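How to descale a kettle without buying anything silly

Every June, when the water butt runs low and people start talking about hard water again, somebody tries to sell me a magnetic ring for the kettle. I have tried one, a Plollus, and after two months the scale was as thick as ever. Save your money. What you need is a mild acid, an hour and a bit of patience.

Citric acid first. Buy the plain powder sold for home brewing. The tubs marked "kettle cleaner" in the Gunville shops list the same stuff on the back and cost a good deal more. Fill the kettle halfway, boil it, switch it off at the wall and leave it for a few minutes. Then add two level tablespoons of powder, slowly, as it will fizz up. 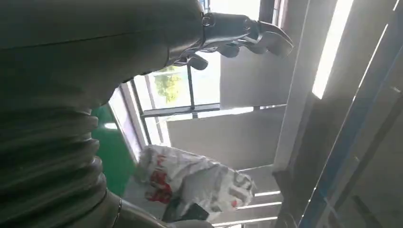
Leave it for half an hour. I have read guides that insist on leaving it overnight and I can't see what for. If the scale is still hanging on after half an hour, tip the lot out and do it again with a fresh batch. Don't go at the element with a wire scourer, whatever your uncle says. Scratches give the next lot of scale something to grip.

Vinegar works too, I'll admit. Use 300 ml of the clear sort, topped up with cold water to cover the scale, and don't boil it unless you want the kitchen smelling like a chip shop until Monday. Lemon halves are the one I doubt most. Xóchitl Figueroa swears by them, and her kettle in Kinden does look clean, but she has soft water — so I'm not sure what the lemons were up against.

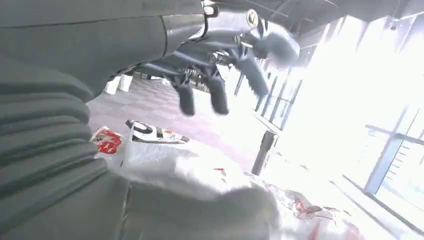 Rinse three times, then boil a full kettle of fresh water and throw it away. Taste the next one before you make tea for anyone else. If it's still sharp, boil and tip once more.

How often? The leaflet with mine says every two weeks, and the same leaflet has a coupon for descaler on the back. I do it when I see flakes in the cup, and the last kettle lasted over 1000 brews by my reckoning before the lid hinge snapped — nothing to do with scale at all.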